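Saturday, March 4, 2023
Posted by brelmont_bench

Spent the morning on the back table. It's two pale boards, the front one overlapping the one against the wall.

Bought both from Tulleck for 80 dollars. Delivery from Gimness would have been 220 — no thanks.

Sanding took longer than planned. Started coarse, finished with 300 grit. Oil can wait until May.

New rule: one box on the table at a time. Everything else goes on the shelf, label out.

Today it's the flat white one with UNITREE on the lid.

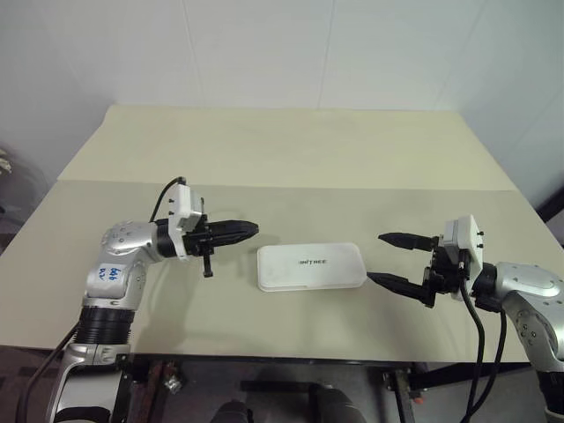

Mészáros wrote back that pale boards stain fast and I should oil before May. Fair. I'll move it up.

Comments
tam_r: Does the overlap catch crumbs?
oldpine: Mine did. I ran a bead of caulk along it.

Contact | © 2023 | Back to top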